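2025年10月22日

朝から寒い。布団出るのに時間かかった。湯たんぽ、去年どこにしまったんだっけ。

今日は簿記のこと書いとく。試験まであと4か月、2月。テキスト全397ページのうち、まだ84ページ。電車で読む作戦は失敗、二駅で寝る。減価償却のところで止まって三日目。定額法はわかった。定率法がだめ。残存価額ってなんで今ゼロなのか、古い問題集だと1割になってて混乱する。古本で買ったのがまずかったかも。1,000円だったけど。

昼、Lutfaさんと食堂。日替わりは鯖。Lutfaさんは去年受かった人で、とにかく仕訳を手で書けと言う。読むだけだと手が動かないと。ノート三冊つぶしたらしい。下書き用紙の使い方も教わった。線を真ん中に一本引いて、左が途中計算、右が答えだけ。なるほど。私のはぐちゃぐちゃで、自分の7が1に見えて間違えてた。字をなおすところかららしい。つらい。

帰りにEkanayakeの二階の文具売り場。電卓を見る。12桁の、キーが静かなやつが欲しい。打ってみたらゼロゼロのキーの位置が今のと違う。慣れるかな。迷って買わず。かわりに罫線のノート二冊と青いペン。レジで傘忘れかけて呼び止められた。恥ずかし。

夜、練習問題。商品売買だけやり直し。三分法はもう大丈夫と思う。返品のとこで一つ落とした。貸方と借方を逆に書いて、しかも気づかず最後まで計算してた。合計が合わなくて20分くらい探してたと思う。途中でやめてうどん。卵入れた。 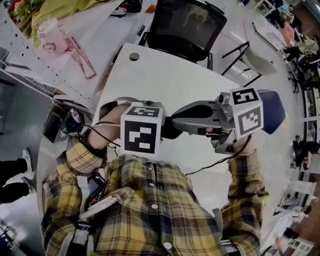 で、うどんのあともう一回だけ試算表。今度は合った。合うとうれしい、これは認める。この調子で毎日大問一つずつ。と書いておくと明日の自分がやるはず。やってくれ。

母から電話、柿を送るとのこと。また箱で来る。去年は半分やわらかくしてしまったから、今年は早めに配る。Lutfaさんにも持っていくこと。柿好きか聞くの忘れた。

明日やること。定率法の例題を写す。図書館に本返す(延滞してるかもしれなあ)。ごみ、びん缶。歯医者の予約の電話、昼休みに。電卓はやっぱり買うかも。ゼロゼロの位置だけもう一回確かめてから。

受験料の振込、まだだった。締切いつだ。案内の紙、かばんの底にあるはず。探すのは明日。眠い。もう寝る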